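Why Does Water Take On Color?

Have you ever dipped a paintbrush in a glass of clean water and watched the color curl away like smoke?

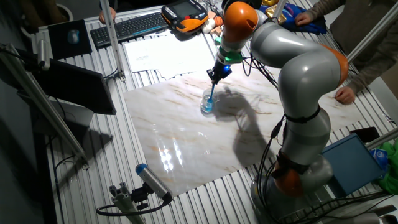
A little blue-tinted liquid in a clear glass.

Water is a wonderful mixer. It is made of tiny bits called molecules, far too small to see, and they never sit still. Even in a glass that has been standing on the kitchen counter all morning, they are bumping and jostling and sliding past each other (a bit like children in a hallway when the bell rings!).

When you let a drop of food coloring fall in, those busy water molecules start knocking the color about. Little by little it wanders into every corner of the glass. Scientists call this diffusion, which you say like this: dif-YOO-zhun. Stirring does the same job a lot faster.

Warm water molecules move more quickly than cold ones, and you can see that for yourself. My neighbor Roy Gosling tried it with his grandchildren in Sakstead one July, and they talked about it all through supper.

You will need 2 clear glasses, some cold water, some warm water from the faucet, and food coloring. Ask a grown-up to help with the warm water. Fill both glasses to the same height and let them stand until the water is calm. Now put one drop in each, keep your spoon out of it, and watch closely. Which glass turns all one color first? Look again after 9 minutes and draw what you see, and do put an old towel down before you start, as food coloring loves a clean tablecloth.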